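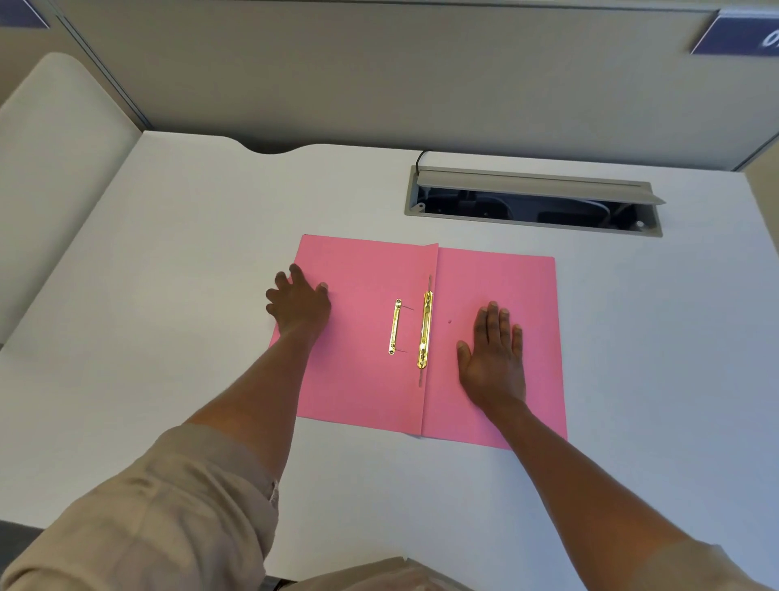
*A pink spring-clip folder, opened flat on a white desk.*

# Going paperless at home: questions we keep getting

Readers of the Plukby household pages write in a lot about scanning their papers and getting rid of the originals. We are less excited about the idea than the companies selling it. These answers reflect that.

**Is it worth scanning everything I have?**

Probably not. Most household paper has no future. Old takeout menus, expired coupons and the manual for a toaster you gave away in college don't need to be preserved in any form. If you wouldn't look for it on paper, you won't look for it on a hard drive either. Sort first. You may find the scanning job shrinks to an afternoon.

**The app says it will organize my files for me. Will it?**

We tried two, Olell and Trarelia, on the same box of about 900 pages. Olell put a vet bill under "Travel." Trarelia did better with printed pages and gave up on anything handwritten, which in our box meant most of the home repair notes. Both let you fix the labels by hand, one page at a time. At that point you are doing the organizing and paying for the privilege.

**Can I throw away the paper once it's scanned?**

Some of it. Keep originals of birth certificates, marriage papers, property deeds, car titles, wills and anything with a raised seal or a live signature. For tax records, check the current rules where you live before you shred. Don't take the word of an app's help page on this, or ours.

**What do I do with the paper I keep?**

Plain folders, one per subject, with the subject written on the front. Color coding is fine if you live alone. In a shared house, one person knows what green means and the others guess.

**Are the pricey "archival" folders better?**

For family photos and old letters, acid-free is a fair thing to pay for. For this year's water bills, no. Be careful with the word "archival" on its own, too – it gets printed on plenty of packages that don't say what the material is.

**How much storage space will scans take up?**

Less than the sales pages suggest. We fit 1000 pages into a small corner of a free account, in black and white at a normal setting. If a service pushes you to a bigger plan before you have uploaded anything, wait.

**Is the cloud safe?**

Safer than a shoebox in a damp basement, less safe than the ads claim. Services close. Sqalli, which we once recommended on this page, shut down with 8 weeks of notice, and some readers missed the email. Keep a second copy on a drive you own, and open a few files now and then to see that they still work.

**How long until I see a benefit?**

Depends what you count. Shelf space, right away. Time saved is harder to show. We still spend three minutes hunting for the insurance policy, only now we do it on a screen.

**Do you earn money from the products named here?**

No. We paid for both apps and have canceled both.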